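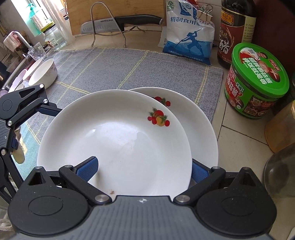
A fruit-patterned plate clamped between the blue finger pads.

Home builders of grippers should be expected to test them on ordinary dishes. The Ellow workshop adopted this position in July, and members remain divided. Shigeru Ebihara maintains that foam blocks are adequate for a first build. The present author disagrees. A foam block has no glazed rim and no curve - the two features on which a poorly set finger pad is most easily found out.

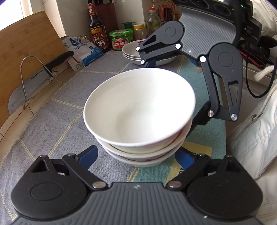

Nested bowls, with a gripper on either side.

Crockery costs little. The workshop should set aside 50 dollars a year for replacements and require each builder to record every breakage, including those caused by haste.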